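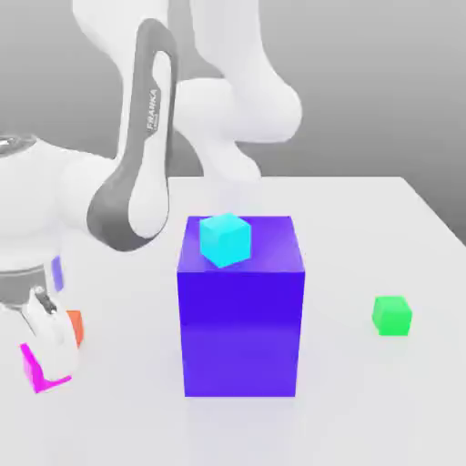 Page last changed: 2018-03-13

Sani Bread Proofing Cabinet, Countertop Size

Zatlow Kitchen Supply, Skamville

If you have ever set a bowl of dough on top of the refrigerator, covered it with a towel and crossed your fingers, you already know why we carry this cabinet. Dough likes to be warm, it likes a little moisture in the air, and more than anything it likes to be left alone. Most kitchens can manage one of those on a good day. The Sani takes care of all of them, and it does it on a piece of counter about as big as the one your microwave sits on.

We started selling the Sani to small bakeries and coffee shops, and then home bakers began asking for it too (you know who you are, sourdough people!). It is now the piece of equipment we answer the most phone calls about, so we have tried to put everything we usually say on the phone right onto this page. Get yourself a cup of coffee, because we do tend to go on.

What it does

The cabinet holds a steady, gentle heat between 70 and 115 degrees Fahrenheit. You set the temperature with a plain round knob on the front, and a small light goes out when the cabinet has reached it. At the bottom there is a shallow water pan that slides out like a drawer. Fill it with warm tap water before you start and the air inside stays moist enough that you can skip the plastic wrap and the damp towel. For a long rise, say overnight at the low end, fill the pan to the upper line and it will still have water in it when you come down in the morning.

There are four wire shelves, and each one takes a standard half sheet pan. You can lift out any of them to make room for tall loaf pans or a big mixing bowl. Our own favorite setup is two shelves of rolls on top and the bowl for the next batch underneath. The shelf supports come out without tools and can go in the dishwasher, though the shelves themselves last longer if you wash them by hand.

The door is double-paned glass with a rubber seal all the way around. We think the glass is worth every penny. With a solid door you open it to peek, and then you open it to peek again, and all that nice warm air ends up in the kitchen. The door is hinged on the left as it ships. It can be switched to the right, and the booklet has a drawing of how to do it, but it is a fiddly job and easier with a second pair of hands.

Other things it is good for

Customers tell us they use theirs for yogurt, for softening butter before a big day of cookie baking, for bringing honey back after it has turned to sugar, and for keeping a starter happy in the winter. One bakery in Urkudach uses theirs to temper cold eggs before making sponge cakes. Please don't use it to keep cooked food hot for serving. It does not get warm enough to do that safely, even at the top of the dial.

Details

Item number: 3360
Shelves: four, wire, removable
Pan size: half sheet, 13 by 18 inches
Temperature: 70 to 115 degrees Fahrenheit
Power: 500 watts, ordinary household outlet
Cord: six feet, three-prong plug
Weight: 97 pounds, packed for shipping
Warranty: two years on parts, one year on the door seal

Do measure your counter before you order, and measure the doorway too. The box is bigger than people expect. Leave three inches of open space behind the cabinet and on both sides, and keep it away from the stove. Give it a level spot as well – the water pan will slop at one end if the counter leans.

Cleaning and care

Empty the water pan after every use and let it dry with the door propped open a little. If your water is hard, you will see a white crust build up in the pan. A cup of white vinegar left in for an hour takes care of it. Wipe the inside with a soft cloth and mild dish soap. Steel wool scratches the walls, and flour paste gets into the scratches and stays there. The door seal pulls off for washing and presses back in, starting at the corners.

Price and delivery

The cabinet is $1,183 with all four shelves and the water pan. An extra set of four shelves is $183, and a replacement door seal is $22. Delivery is free within Skamville and includes carrying it in and setting it on your counter. Outside Skamville it goes by freight truck to the curb, so have a helper ready. We keep a few in the warehouse most of the year, but they go quickly in the weeks before the holidays.

The next shipment from Sani is due in April. If you would like one of those, call or stop by the store and we will put your name on it – no deposit needed. There is also one plugged in and running by the front counter, usually with something rising in it, and you are very welcome to come in, open the door and turn the knob.

Related items: half sheet pans, dough tubs with lids, rolling stand for Sani cabinet, probe thermometers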